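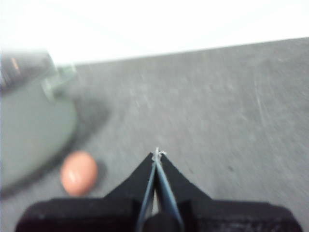 Slow robots deserve a longer look

March 2018
By a staff contributor

In February I went to the open day at Skondolero, which builds arms and grippers for warehouses and, lately, for homes. There was a queue at the door and a table of lukewarm coffee. I stayed the whole afternoon, mostly because the first demonstration annoyed me and I wanted to work out why.

It was run by the Cenano team. They had a polished routine in which an arm stacked cups to music. It went off perfectly, people clapped, and I learned nothing. The cups were always in the same spot. My dishwasher also does the same thing every time and I have never filmed it on my phone.

The Vurkow team had the back room and a much smaller crowd. Their job was picking small things up off the floor. I counted 10 attempts while I stood there, and five ended with the object in the gripper. The engineer running it reset things by hand each time and answered questions while she did. She told us carpet was harder for them than lino. She told us which tries she thought had been lost to the software and which to the fingers. A man next to me muttered that his labrador could do better, and he left after two goes.

I think he left too early. Picking things up off the floor is the work people actually need help with. My mother is in a unit in Morgan and can't bend down any more. When she drops her pill organiser it stays there until I visit or the neighbour comes by. A machine that stacks cups is no use to her. One that gets it right half the time is not much use yet either, but at least somebody is working on her problem.

Companies that hold open days should put the hard job in the front room and leave the failures in. Tell visitors the score. Most of us can cope with seeing a thing miss, and councils and care homes will be asked to spend real money on this gear before long. They ought to know what half the time looks like.

Skondolero plans another open day next year. I'd go straight to the back room.

10 comments | 2 shares

Contact us | Copyright 2018 | Back to top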